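Jesley 2-Seat Sofa, Light Gray
Item no. 257
By Lindqvist

The Jesley is a fabric sofa for apartments and smaller living rooms. It is 72 inches wide and seats two. The cover is a woven fabric in light gray with a fine heathered pattern, and the cushion edges are rounded and finished with a stitched seam.

The seat is one long cushion with no split in the middle, so there is no gap for keys and coins to fall into. It can be turned over when one side starts to show wear. The fill is foam with a fiber wrap and will feel firm for the first few weeks.

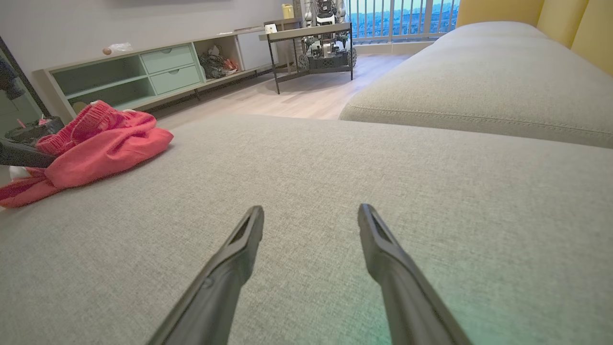

Light gray goes with pale wood floors and with painted furniture in soft colors such as sage green. Fabric samples are free. Order up to 4 at a time from Clandero, our store partner.

Care
Vacuum with a soft brush. Blot spills with a damp cloth and do not rub. Covers do not come off for machine washing. New dark denim can leave color on the seat.

Delivery and assembly
Ships in 2 boxes. Legs screw in by hand, no tools needed. Measure doorways and stairs before ordering. Returns are accepted in the original packaging.

Also in this series: Zustumix footstool, same fabric. Back in stock in March.

Designed by Matúš Čierny
Page updated 9/10/20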